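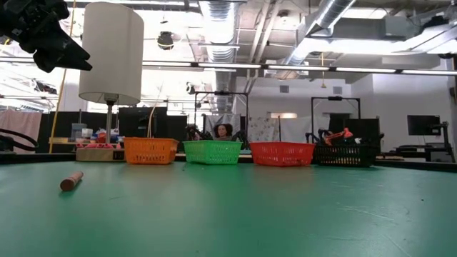

**4. Materials and Setting**

**Figure 2.** The sorting table at Trellthorpe, with the row of colored baskets along the far edge and the lamp at their left.

Most of what we know about how people put small things away comes from kitchens and closets, where the storage was there long before the researcher was. We wanted a place where the storage was the question. The table in Figure 2 is as plain as we could make it: a wide green top with a raised black rim on the far side, and four plastic baskets set against that rim. From left to right they are orange, green, red and black. Most have openings in their sides, and we came to care about those openings far more than we had planned!

Color was the first thing we had to settle. In the Illisgate pilot, held in September, every basket was the same gray, and people sorted by position alone ("the end one," "the one by the lamp"). That worked well enough until somebody moved a basket, and then a whole afternoon of sorting came apart. With four different colors, people began to talk about the baskets by name almost at once. One participant called the red basket "the maybe basket" in her first session and was still calling it that in her last. We find this delightful, and we also think it matters: a basket with a name is a basket that people put things back into.

The row is slightly uneven. The red and black baskets nearly touch, there is a gap between the green and the red, and the green one is turned so that a corner faces forward. We did not straighten the baskets between sessions. Yae Onishi argued early on that a perfectly even row makes people careful in a way they never are at home, and her notes from the Bendari apartments bear this out. Tenants there shifted their bins constantly, and the small clusters that formed often matched the way they thought about their belongings. Two bins pushed together tended to hold things of a similar kind. A bin set apart tended to hold whatever was waiting for a decision.

The lamp, with its off-white shade and light wooden base, takes up space that could have held a fifth basket. We kept it. Real tables have lamps on them, and people use a lamp as a landmark — "put it next to the lamp" was one of the most common instructions exchanged between partners. Sorting sessions at Kassa, where the table held baskets and nothing else, produced longer and clumsier directions for the same placements.

Items were handed over one at a time and set down on the open part of the table before being sorted. The short reddish-brown rod toward the left in Figure 2 is a good case. It is an awkward item in the best sense, with no obvious category, and it drew more discussion than anything else in the set. Some pairs went by color and chose red. Others went by shape and wanted it with the pens, wherever the pens had ended up. A few left it on the table until the very end, which we recorded as a placement of its own.

Across both sites we logged 514 placements from a starting pool of 3000 household items, drawn so that no pair saw the same set twice. Each placement was coded by two readers working apart, using the basket chosen, the words spoken just before it, and any later move. Later moves turned out to be the richest part of the record, and Section 5 takes them up first.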